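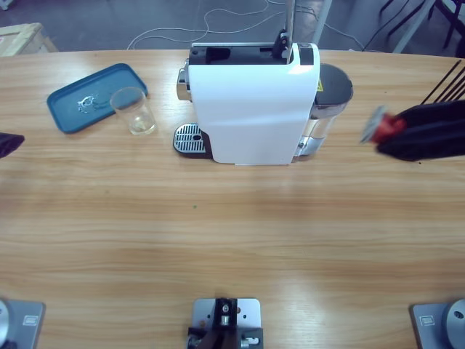
Attachment 1: Overhead view, coffee capsule task, right arm holding the capsule.

Ticket subject: Right arm halts before capsule insertion after planner update
Component: Motion planning / perception bridge
Product: Kereama task runtime
Site: Tuvosari laboratory
Priority: Medium
Status: Resolved, monitoring
Assigned to: Fletcher Lowther

Description of the issue
Following the August update of the Kereama runtime, the right arm picks up the capsule as expected and then stops before it begins the approach to the machine. The runtime reports "no valid path to pre-insert pose" and returns control to the operator. The left arm is idle during this part of the task and reports no error. The site reports 37 failed attempts since the update. The task ran without this error on the previous release.

Steps to reproduce
1. Start the two-arm coffee task from the saved configuration.
2. Allow the right arm to grasp the capsule.
3. Observe the planner log when the approach segment is requested.

Log extract
[planner] request: right_arm, segment approach_insert
[planner] collision object: machine_body, source: perception
[planner] collision object: lever, source: perception
[planner] goal state in collision: gripper_right / lever
[planner] sampling stopped, limit 2,000
[task] no valid path to pre-insert pose

Thursday, 9:40 – Initial review
The grasp was confirmed as sound and the joint calibration files match those of the previous release. The fault was therefore passed to the perception side. The attached view shows the lever upright and extending past the top of the picture. The fixed camera used for the task does not capture its full height, and the perception module must estimate the remainder.

Thursday, 11:15 – Cause identified
The new release fits a closed box around any object that reaches the image border. The box for the lever was extended in every direction by the default padding, including toward the right side of the machine, where the pre-insert pose is located. The planner was correct to reject the goal on the basis of the data it received. The glass and the tray were fitted normally and play no part in the fault.

Thursday, 14:05 – Corrective action
The lever is now loaded from the stored machine model, and the perception result is used only to set its angle. Padding for this object was reduced to 6 mm. The planning time limit was raised to 300 ms for the approach segment only. All other segments retain their former limits.

The site should apply the following settings in the task file and restart the runtime:
lever.source = model
lever.padding_mm = 6
approach_insert.time_limit_ms = 300

Thursday, 16:30 – Verification
The planner returned a valid path on each replay of the stored failures. Live runs at the site are to be carried out by the Tuvosari team, and the results should be added to this ticket.

Open items
– Border handling in the perception module has been reported to Trultik under a separate request.
– The error text should name the colliding object. At present this appears only in the planner log.

This ticket will remain in monitoring until the live results have been received.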